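Filed under: feeding people. Last fiddled with February 13, 2025.

# How to run a noodle night in a village hall

I have now done this four times at the hall in Loltembridge, and only one of them ended with soup in the piano. What follows is the method as it stands.

## 1. Sell fewer tickets than you'd like

The hall holds 100 people standing up and complaining. Sitting down with bowls, it's a good deal fewer. Our first night we let in everyone who turned up, and Clive Hartley ate his dinner on the stage steps next to the harvest display. He still brings it up.

Take the money beforehand. "I'll see you on the door" means you won't.

## 2. Make the broth the day before

Bones, onions, ginger, a whole afternoon. Skim it when you remember. Let it cool, get it in the fridge, and lift the fat off in the morning. Rosângela Lopes adds star anise at this stage and I take it out again when she goes to the car.

Don't salt it properly until the night. It will boil down, and then you'll have 22 litres of seawater.

## 3. Lay up the tables

Put the cloths on first, then anything that needs to stand on them. (You'd think this was obvious. Cheetham, two years ago.) Checked cloths hide soy sauce better than plain ones, though nothing hides chilli oil.

Chopsticks go in an open plastic bin with the thin ends up, and there should be a tray beside it. Forks live in the kitchen. People who want one will ask, quietly.

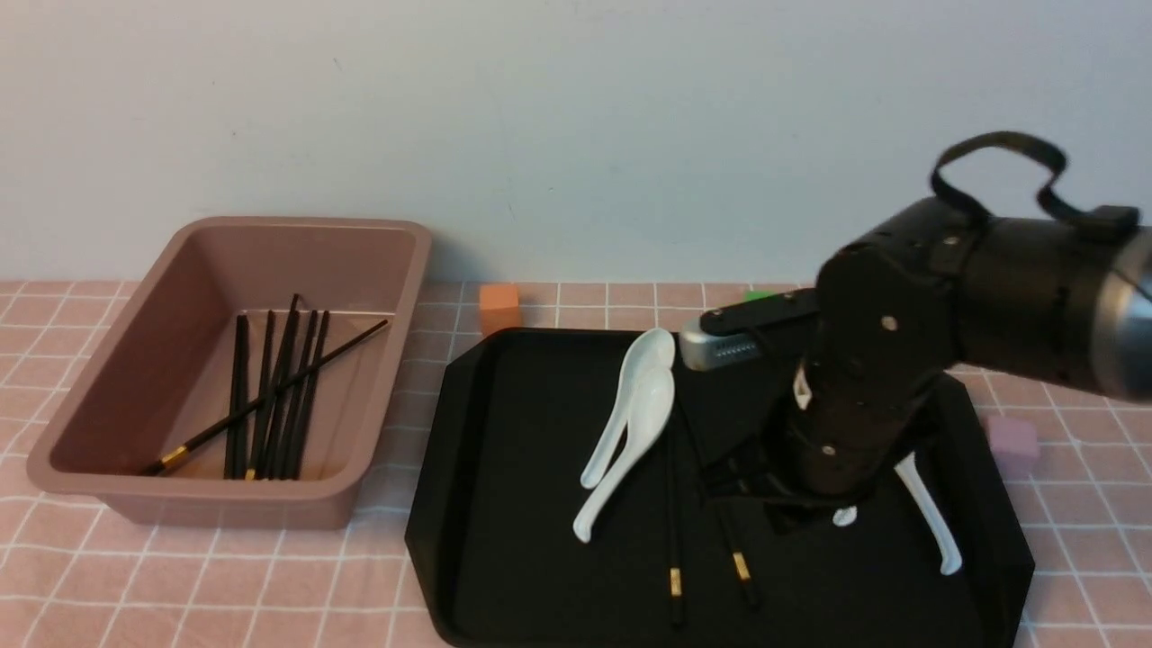 ## 4. Cook the noodles in small lots

One big pan of noodles is one big noodle. Do 16 portions at a time at most, drain them, rinse them under the cold tap and toss them in a little oil. To serve, dunk them in boiling water for a few seconds and get them into the bowl before they think better of it.

Farhad Kermani runs this end with a kitchen timer and a very loud voice. If you haven't got a Farhad, get the timer.

## 5. Serve by table

Call one table at a time. Noodles in the bowl, broth over, then toppings: spring onion, half an egg, greens, whatever meat you've settled on. Keep a separate pot for the vegetarians and a separate ladle, and guard the ladle.

Second helpings of broth are free. Second helpings of egg are a matter for negotiation.

## 6. Keep an eye on the chopsticks

Go round between sittings and top them up. Wash as you go, dry them well, and don't leave them soaking in the sink overnight unless you enjoy buying more.
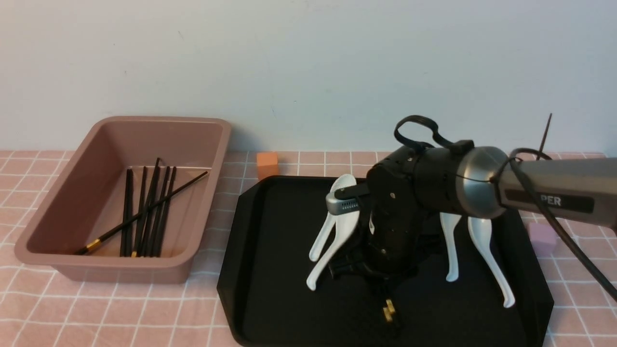 *Chopsticks in the pink bin, thin ends up.*

## 7. Clear up

Strain the last of the broth before it goes anywhere near the drain. Yvonne Pearce has the key and would like to be home by ten. Chairs go back in stacks of six, facing the radiator, for reasons lost to history.

Next one is in March, at Pultard, where the cooker has two working rings. I'll add a section on that if I survive it.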